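Support > Handheld Capture > Tracking and Pose > Ticket 3463

Left gripper pose jumps when the hands come close together

Status: Resolved
Opened by: Shahla Asadi
Assigned to: Tobias Nguyen-Tran
Product: Lellasar handheld pair, Jatik recorder
Opened: October 5, 2024

Shahla Asadi wrote:

We are recording two-handed bag tasks with the Lellasar grippers. The operator picks up a waist bag by the strap, moves it across a table and sets it down. On replay in Jatik the right hand looks fine. The left hand is fine too until the two grippers get near each other, and then it jumps to where the right one is for a few frames and comes back. Out of 70 demonstrations in the last batch, 57 show at least one jump. The robot can't learn anything useful from that. When we trained on the batch anyway, the left arm twitched toward the right one every time it went for the strap.

What I tried already:
- restarted the recorder and both grippers
- wiped the marker cubes
- turned off the lights near the window
- swapped batteries

No change with any of these. Log bundle attached.

Tobias Nguyen-Tran wrote:

Thanks for the bundle. The log has "duplicate ID, keeping nearest" all through the left track, which means the recorder thinks it sees the same marker in two places. Can you open Devices > Cubes and send me the ID list for each side? Also let me know whether the cubes were ever taken off the handles.

Shahla Asadi wrote:

IDs pasted into the private note. Two of the faces on the left have the same number as two on the right, so I guess that's it. Hooman Bagheri changed the left cube last week after the old one cracked. He used one from the spares drawer -- it had no label on it.

Tobias Nguyen-Tran wrote:

The spare is a right-hand cube. They are the same size and fit either handle, so nothing stops you from mounting the wrong one. I am sending a left cube from the Quispe office. When it arrives:

1. Power off both grippers.
2. Remove the spare and mount the new cube with the arrow toward the fingers.
3. In Jatik, delete the left profile. Don't edit it, the old offsets stay behind if you do.
4. Run hand calibration with the fingers fully open, then fully closed.
5. Record one short take where the grippers touch, and check it before you do a full session.

Shahla Asadi wrote:

New cube is on and the profile is rebuilt. The touch test is clean. We did 40 takes with the waist bag on the white round table and there are no jumps between hands in any of them.

One thing left over. In a few takes both tracks go missing for a moment, always when the operator turns away from the table at the end.
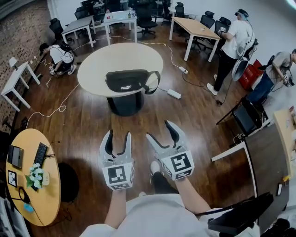 I would like to know if those takes can be kept. The bag is already down by then and the fingers are open, so the part we need is all there.

Tobias Nguyen-Tran wrote:

Yes, keep them. Trim the end at the last frame where both tracks are good and export again. Jatik won't fill a gap longer than its limit, and I wouldn't raise the limit for this. For new takes, have the operator stop recording while still facing the table.

The 57 bad ones can't be repaired. The left positions were overwritten when they were saved, so those have to be recorded again.

Shahla Asadi wrote:

OK, we'll redo them. Hooman has put tape with L and R on the spares. You can close this.

Tobias Nguyen-Tran wrote:

Closing. I have asked for a side check to be added to the Jatik startup screen -- no date for that yet.

Related tickets
Gripper width reads zero after sleep
Left and right swapped after importing an old profile
Lundetti arm overshoots on replay of handheld demonstrations
How to trim takes before export
Recorder stops when the headset cable is moved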